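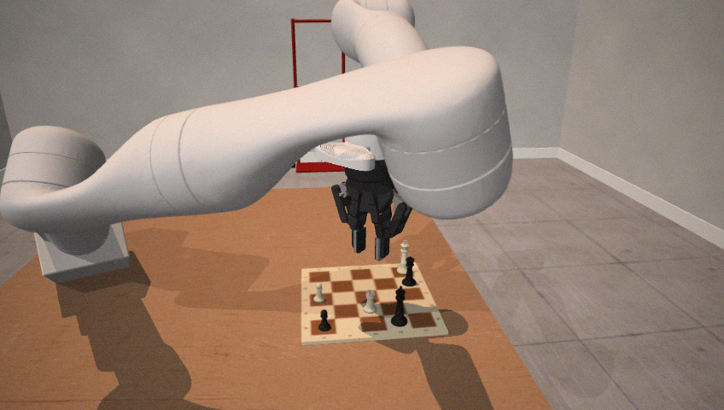 Chessboard on the tabletop with the arm and hand above it. Render.

06/11/2021
Posted by the Raudsepp workshop, shared notebook

Picked up the Sisunness family tree again this morning, meaning to spend an hour on it, and of course it ate the whole session and a good part of lunch. I'm writing it all down while I still remember which tab said what. If you're reading this before you edit any of the royal pages, please go to the end of the entry first, where I've put the things I'd rather we left alone for now. Then come back, put the kettle on, and bear with me.

The trouble starts with the Lamp Queen. Her page is one of the oldest in the Zutulier wiki and it's lovely, I don't want to lose a word of it, but it was written back when we had no calendar and everybody just put down a year that sounded nice. It says she was in the tower at Fleltberg with both her children on the night of the fire, in 318, and that the girl was 11 and the boy was 8. That's as clear as anything we've got. It even has the bit about the boy hiding his shoes so he wouldn't have to leave, which I think half of us have quoted at one time or another.

Then you click through to the daughter's page and she's holding the north wall at Fleltberg, on the same night, with a company of riders and a scar from a previous campaign. She's also married by then, to the salt prince, and there's a line about her leaving a baby with the nurse. So she's a child in one page and has a child in the other, and both pages link to the same fire. I remember writing part of the wall section myself and being very pleased with it, so I can't throw stones.

My first idea was to just change the number. Make the girl grown up on the Lamp Queen's page, done, go home. I tried it in the sandbox and it falls apart right away. The shoes story needs the boy little, and if the boy is little and his sister is a married commander, you've got a very big gap between them that somebody will want a story for. Maybe that's a nice story! A second marriage, or the lost years in the marsh that we keep hinting at. But it changes how the two of them talk to each other in the later chapters, where the whole charm is that they bicker like kids who shared a room. I read a few of those chapters again to be sure (this is where lunch went) and I really don't want to touch them.

Second idea, and the one I've gone with in the draft: there were two nights. The fire in the tower is 318 and stays exactly as the Lamp Queen's page has it. The wall belongs to a later siege, when the daughter is grown, and what burns in that one is the gatehouse. If you read the wall section closely it never says the tower is on fire. It says "the city burned behind her," and the tower only comes in through the infobox, under Notable Events, where it looks as if somebody picked the nearest link. So the text itself already allows it. I was so happy when I saw that, I had to get up and walk around the room.

I haven't given the siege a year yet. I'd like it to be late enough for the marriage and the baby, and early enough that the salt prince's father is still on the throne, because his letter to her mentions the siege and it's signed as king. There's room in there, I just want to lay the salt pages out next to ours before I commit. For now the infobox says "after the tower fire" and nothing more, and please leave it vague. A vague entry is easy to fix later and a wrong number gets copied into every page that links to it, as we learned in August with the ferry charter.

Now the grandmother. I thought I was finished and then I followed one more link, as you do. The old queen, mother of the Lamp Queen, is said to have laid the first stone of the Fleltberg wall with her own hands in the year 200. Her own page has her alive and sharp-tongued at the tower fire, where she refuses to be carried down the stairs. I don't think any of us meant for her to be that old. She isn't one of the marsh people and she has no gift for long life, and it would spoil the marsh people a bit if ordinary queens could do it too.

I went back and forth on this one. The choices as I see them are to make the wall younger, or give the first stone to some earlier queen. The wall has to be old. There are two separate songs about how old it is, and the moss on it is a plot point. So I've given the stone to an ancestor, and I've kept the old queen's connection by saying she used to tell the story as though she'd been there. Which suits her, I think? She's exactly the kind of person who would say "when we laid the first stone" at dinner and dare you to do the sum. The ancestor is just "the Mason Queen" for now, with no page, only a red link. If somebody wants to adopt her she's free to a good home.

A few smaller things from the same session, in no order.

The Lamp Queen's title. We have it translated two ways, "Lamp Queen" on the main page and "Queen of the Lit House" on the temple pages. I used to want to merge them and I've changed my mind. The temple would have its own formal name for her, and the people at the market would have a short one. I've added a line to each page pointing at the other, and I put the short one first in the header since it's what everybody types into the search box.

The salt prince's eye color is green in his page and gray in the wedding scene. I left gray. The wedding is the better writing and it's at dusk anyway, and his page only says green in a list.

The category "Sisunness Royalty" has the nurse in it. I took her out and then felt bad and put her in "Sisunness Household," which didn't exist, so I made it. The cook and the two falconers can go in there as well, and the tutor if we decide he ever lived at the palace. I'm not sure he did. He turns up in the boy's page as if we should know him.

The map still has Fleltberg on the wrong side of the river. I know. The riders cross a bridge to reach it from Sisunness in every single chapter and on the map they could just stroll over. I don't have the layered file, only the flat one, and when I tried moving the town by hand it left a hole in the hills. I'll leave it until somebody finds the original. Meanwhile I've put a note under the map saying the river has been redrawn, which is a small fib in advance of the truth.

The tree template itself behaves much better than it did last time. The dotted line for adoption works now, as long as you put the adopted person last in the row. If you put them first it draws the line through the parents' names and it looks like you've crossed out the marriage. I did this twice. Also it doesn't like empty boxes, so for the unknown father of the salt king I've typed a single dash in the name field, and that holds the shape.

Things to leave alone until I've finished, please and thank you:

The Lamp Queen's page, all of it. I have a draft with the two nights separated and if it gets edited in between I'll have to match them up by eye.

The ages of both children. They're right as they stand for the tower fire.

The year on the siege, as above.

The red link for the Mason Queen is fine to turn into a page, but check the wall songs first. One of them gives her a limp, if it is her, and the other has her climbing a ladder, so there's some thinking to do there.

Next time I'd like to start on the salt line and see whether the king can be alive when we need him. I have an uneasy feeling about his coronation, which I think happens after his own funeral procession in the festival chapter, though it may be that the procession was for his uncle. Both are called "the king" all the way through and both have the white horse. I've left the two pages open on the workshop machine, please don't close the browser

Recent entries
Ferry charter: which pages still have the old date
Marsh people, how long is a long life
Wall songs, both versions side by side
Naming the temple feasts
Zutulier style notes: titles and capitals

We use cookies to remember your settings and keep you signed in. By continuing to read you agree to our use of cookies. Accept | Manage settings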